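## 4. Folding and packing a quilted jacket

This section covers light quilted jackets with a nylon or similar outer. Wool coats are in section 5 and waxed jackets in section 6. If the jacket is going straight back on a hanger, skip to step 9.

You will need a clear flat area at least as wide as the jacket with both sleeves out, the storage bag and a tie-on label. A bed does well. A table is better for the back, but check it for splinters and sticky patches first.

### 4.1 Before you start

1. Empty all the pockets, including the inside one. Tissues and coins are the usual finds. Anything of value goes in the desk envelope with the ticket number on it.
2. Feel along the hem, the cuffs and under the arms. If any part is damp, stop and hang the jacket up until the next session.
3. Check the seams for loose threads and for filling coming through. Snip a loose thread, never pull it.
4. Close the zip or the poppers to the top. If there is a hood, leave it out for now.

> **Caution:** Take off rings with raised stones, and bracelets and watches with a rough strap. Thin nylon snags easily and a snag cannot be pressed out.

### 4.2 Laying out

5. Put the jacket down on the bed and spread it from the middle outwards. There is no need to strip the bed, but a heaped duvet makes the folding harder, so push it flat if you can. 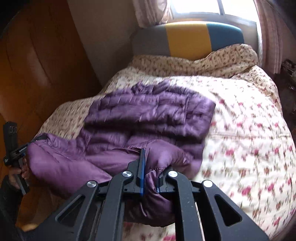 6. Take hold of a good thickness of fabric, filling included, when you move any part of the jacket. Gripping only the outer skin puts all the strain on the stitching. Draw it towards you slowly and let go before changing position.
7. Work round the edge in this order: hem, left side, right side, collar. Smooth each part with the flat of your hand. Small creases between the seams do no harm and will drop out when the jacket is next worn.
8. Turn the jacket so the front faces down. Straighten the sleeves, then lay them across the back, one over the other, with the cuffs short of the opposite side.

> **Note:** Long jackets (anything that comes below the hip) should have the hem turned up by a hand's width before the sleeves go over. Otherwise they will not fit the standard Plasoretti bag.

If the jacket is to be hung and not packed, use a padded hanger and leave the zip closed:

9. Put the hanger in from the hem end, never by forcing it down through the neck.
10. Leave a gap on the rail at each side. Quilting that is squeezed between other coats loses its loft.

### 4.3 Folding

11. Fold the left side in by a third, then the right side over it. Press down with your forearm from the hem towards the collar so that the air can get out. Do not kneel on it.
12. Tuck the collar or hood inwards. It is the bulkiest part and tends to spring back, so keep one hand on it while you make the next fold.
13. Roll from the hem up. Keep the roll soft. You should be able to push two fingers into the end of it.

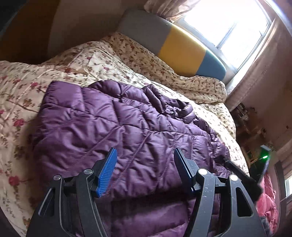 **Garment Care & Storage Team**, ground floor, Thursday sessions
Questions to Gopinath Salian or Tshepo Van der Merwe

14. If the roll comes out lopsided, open it fully and go back to step 7. Trying to correct it halfway leaves a hard ridge in the filling.
15. Slide the roll into the bag with the collar end at the top. Draw the cord and tie a single bow, no knots.
16. Write the label: ticket number, colour, size, month. Tie it to the cord, not to the zip pull.

### 4.4 Putting away

Bags go on the Deltex shelving, no more than 5 to a shelf and never stacked under boxes. Quilted jackets stay off the bottom shelf from December onwards, when the floor near the outside door gets wet.

> **Caution:** Do not use vacuum bags. Filling that is kept compressed for months may never recover, and we have no means of putting it right.

Jackets left with us over the summer are taken out once, shaken and re-rolled. Initial the back of the label when this has been done. Zoltán Bognár keeps the spare bags and cords in the cupboard by the sink. Please tell him when you open the last packet.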